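Comparing two gripper controllers in a simulated kitchen, results don't agree

Posted by Hwa-young Pyo in Simulation and Control

I'm trying to choose between two controllers for a white robotic arm before we order anything. One is the Bromis position controller that came with our simulator. The other is an impedance controller I ported from an older project called Grirnden. Both run the same kitchen tasks with the same gripper, and each task gets 100 trials.

On the island tasks they come out nearly the same. The base stands by the near corner of the island, and the small stuff on the marble (salt shaker, pepper mill, drinking glass) is what I use for reach tests. Position control gets 90 and impedance is one trial behind it. 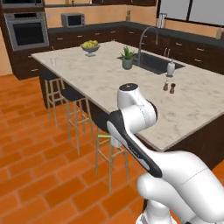

Dörte Mühlbauer asked me in another thread whether both controllers were getting the same action rate, and whether I had checked that or just read it in the config file. I had only read it. I have since logged it and the rate is the same for both, so I don't think that explains the rest.

The trouble is the drawer tasks. Position control drops to 13 out of 100 when the gripper has to go down into an open drawer. Impedance does much better but takes a long time, and it sometimes stops short of the target height. I have tried a lower approach speed and a different starting pose. Neither one changed much. Total steps for the slowest run came to 3,969, and I had to raise the time limit to let it finish.

Should I be tuning the position controller, or is this just a bad match for the task?

Ji-hoon Lim

Look at your contact log before you tune anything. A stiff position controller that touches the side of a drawer will keep pushing toward its target. The error builds up, the wrist twists, and the trial fails on a joint limit. You can raise or lower the gains all day and the cause will still be there.

Pick one failed trial and plot the commanded and measured height of the fingertips. If they split at the moment of first contact, you have your answer. Also check the elbow. When the arm reaches down from a base this close to the counter, the elbow swings out low over the floor on the drawer side, and there may be little room left before it hits something.

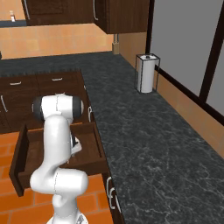
Gripper pointing down into the open drawer, elbow out to the left.

For the impedance controller stopping short, raise the vertical stiffness only. Leave the sideways values soft so it can slide along a wall if it touches one. Check your gravity compensation too. If the gripper mass is missing from the model, the arm can settle at the wrong height and you will blame the stiffness for it.

I would not compare step counts until both have the same stop condition. Position controllers usually end on joint error and impedance ones on fingertip error, and those are different tests.

Tae-yang Yoo

We had the same thing with Sung grippers. Switched to impedance and never went back. Just use that.

Geum-ok Ban

I agree with Ji-hoon about the contact log, but I'd add one check. Open the collision mesh for the drawer. In a lot of kitchen models the drawer gets a single convex shape, so the physics engine treats the inside as solid even though it draws as an open box. A position controller would fail nearly every time against that, and a soft one would stop short, and you are seeing both.

To test it, drop a small cube into the drawer with the arm parked. If it rests at the top edge, split the mesh into a floor and four walls and run your trials again.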